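Print this page | E-mail this page | Shares 5 | Comments 2

Two-arm cell, notebook. December 9, 2025. Cable work, right side

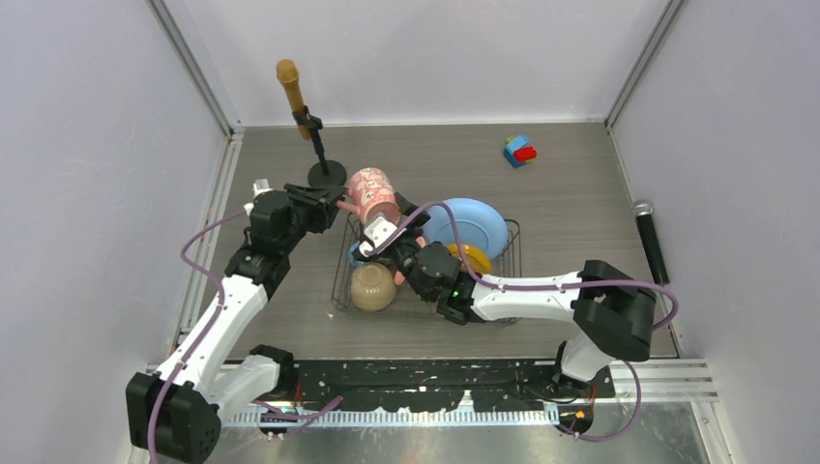
Both grippers at the pink mug, over the corner of the dish rack.

Started at nine. Shewit Admasu left me a message from yesterday evening: the right arm had stopped two times in the dish task, both times with a communication error on the wrist joint. She restarted it and it worked again, but she wrote "please look at the cable before you look at anything else." I did as she asked.

First I read the log. The two stops have the same code and the same joint. The left arm has nothing. Temperature of the motors was normal in both cases, so I did not think about overload. A mug is not heavy for these arms.

Then power off, and I went along the purple cable of the right arm with my fingers, from the gripper to the base. The high arch near the gripper is fine. At the elbow I did not like it. The cable went around the joint with too little slack, and when I moved the arm by hand to the far back of the table, I felt it pull at the connector. When I let the arm come back, the slack returned and everything looked good. This explains why Shewit could restart it without a problem.

What I did:
Opened the tie at the elbow and gave the cable more length, taken from the wrist side. Put a new tie, not so tight as the old one (the old one had made a small mark in the jacket, but did not go through it). Pulled out the wrist connector, cleaned it, put it back until I heard the click. Moved the arm by hand to all the corners of the table, slowly, and watched the connector and not the gripper.

After this the loop below the right elbow hangs lower than before. I am not completely happy with it. It does not touch the table when the arm is high, but in the low poses I want to see it again. If somebody has a better idea for the routing, please write it here and do not only tell me in the kitchen.

The left arm has a bigger arc to the outside and never gave trouble. In April we routed the left one again after the Kevunden demo and the right one stayed in the old way, I think only from lack of time. I should have finished both.

Lunch. After lunch, zero check. With the power off for so long I wanted to be sure about the positions. Both arms to the home pose, marks compared. Left is good. Right was off at the wrist by a little, 2 mm measured at the fingertip. I did the zero procedure again for this joint only, and then the marks agreed. The earlier values are saved in the Tekleab folder with the old ones.

Test of the two arms together, dish task, reduced speed. I chose the mug because it is the worst object for us: the opening goes down, the handle is on one side, and the fingers of the two grippers come very close to each other. The left one works at the handle side and the right one comes from the other side. If the zero is wrong, this is the place where one can see it.

Five runs at low speed, no error. Then the cable exercise: right wrist back and forth over its whole range, 100 cycles with nothing in the gripper. No error in the log. I also looked at the elbow tie after it, and it had not moved.

Other things I noticed today:

— The beam between the two bases has more scratches than I remember. They are on the surface only. I checked the bolts of both bases with the torque wrench and none of them turned.

— The corner bracket at the left rail is tight. The right side I checked too.

— The thin red wires under the right base should get a sleeve. They are not in the way of anything now, but one day somebody will clean there with a cloth and pull them. I ordered sleeve from Curnovberg, with the next order of cable ties.

— Please do not leave the microphones so near to the arms when you only run the dish task. The stand is right behind the left gripper, and the other microphone lies along the right edge, on the elbow side. I would like a fixed place for them. Same wish for the toy blocks, but they are less expensive.

Celeste Henríquez asked by phone if the cell can be used tomorrow for the Rerthorpe task list. I told her yes for the dishes, at reduced speed, and no for full speed until I have seen one longer run. She accepted this. The counter for the right wrist is near 2000 hours and the service sheet asks for new grease at this value, so I would like to do it together with the sleeve, in one stop.

Open:
Long run at reduced speed, with somebody in the room — Shewit or me.
Low poses, look at the loop below the elbow.
Red wires, sleeve.
Grease, right wrist.
Write the new tie positions in the setup sheet. The drawing there still shows the old routing for both arms, and I lost some time this morning looking at it.

Power off at five, both arms in rest position.

Print this page | E-mail this page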